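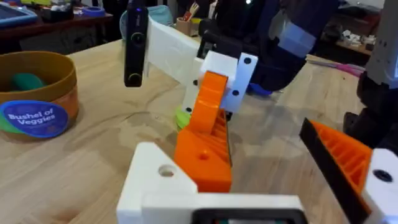

Skarphéðinn Ravn would like to see the money spent on spare fingers first and on a second table only after that. He said so at the planning evening in Handolgate, before the coffee was even poured, and most of the discussion after it went back to his remark.

The workshop in Handolgate has to decide before the end of November what it will buy for its two-arm robot table next year. The sum on the paper is 2798 euros. It must cover parts, printing material, cameras, one training day and everything that breaks. For a small workshop it is a good sum, but for robots it is small, and the members know this well.

The table is used to practice simple handling work with two arms. Toy vegetables, a container with the words "Bushel of Veggies" on it and other light things are the usual goods. The workshop wants to learn on such objects before it offers any help to the packing companies in the district, which have asked several times when they can come and look.

Grímur Blöndal, who prepared the budget, divided it in four parts. The largest part goes to wear. The orange fingers are printed with ribs inside, and the black strips on their inner side must be changed from time to time. According to his list, the workshop used 60 fingers in the past year. He proposes to order material for 96, so that there is a reserve also for the busy months in spring.

"We always bought the interesting thing first and then we waited three weeks for a small part," Blöndal said. "A robot which waits for a finger is an expensive lamp."

The offers

Two offers came in for the printed parts. Metus would deliver them finished, in boxes, with the strips already glued. Fusex sells only the material, and the workshop would print at night with its own machine. Metus costs more for each finger, but the members would not need to sit with glue and a knife.

Ravn prefers Fusex. He has calculated that the own printer can make 6 fingers in one night if it is not disturbed, and he thinks that the drawing of the finger will be changed again before summer. Finished parts in boxes would then be of the wrong shape. Blöndal agrees with the calculation but asked who will come in the morning to clean the printer. Two people raised their hands, one of them slowly.

A third company, Shaikh, was asked about cameras. At present a black camera module is mounted on the arm, and a spare one is missing from the shelf. If one camera is broken, half of the work stops, and the delivery time was eight weeks at the last order. The plan contains one spare module and one set of cables. Shaikh has promised to hold the price until the end of the year. It did not want to promise a delivery week.

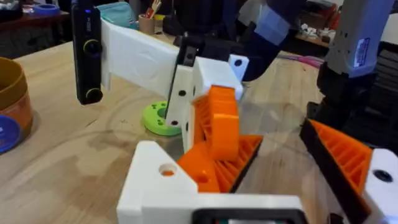
What is not in the plan

A second table was on the first version of the list and was taken away. The table alone is cheap, but it has no purpose without arms, and two more arms would eat the whole budget and a part of the next one. The members will discuss it again when the result from the first half of the year is known.

Also the new grippers with sensors in the fingers were removed. A visitor from Metus had shown them in the autumn and many liked them. The question was whether the workshop can repair them without outside help. The answer from the company was that a damaged finger must be sent in, and during this time no replacement is given. For a group that meets only in the evening this was too slow.

Software costs nothing extra in the coming year. The present license runs until next autumn, and the older computer is strong enough for the recordings. Blöndal only asks that somebody buys a larger disk before the old one is full, as it was full in the middle of an evening last winter. He has reserved a small amount for it under "various," together with tape, screws and pens.

The training day

More difficult was the training day. Ravn wanted to move this money to the cameras, because the experienced members can teach the new ones. Others answered that the experienced members have taught everybody a different way to start the arms, and that there are now three handwritten instructions beside the switch. The day stays in the budget. It will be held in February, from nine in the morning, and at the end there should be one printed instruction.

Nine persons can take part. Those who work at the table every week have the first places, and the other places are given in the order of the names on the list by the door.

How it continues

The choice between Metus and Fusex is still open. Both companies have been asked to send a few samples, and the workshop will use them for two weeks on the same tasks. Each finger gets a number, and everyone who changes one writes down the number and the reason. Until now the changed fingers went directly into the bin, so there is only a total for the past year and no knowledge about where they break.

Blöndal also wants to fix a lower limit for the reserve. When there are fewer than ten fingers in the drawer, a new order is made without a meeting. Ravn supported this, and it was accepted without a vote.

The final plan will be put on the board in the corridor. Comments can be written directly on the paper, or given to Grímur Blöndal before the order is sent. The samples from Fusex should arrive first, and the box from Metus some days later.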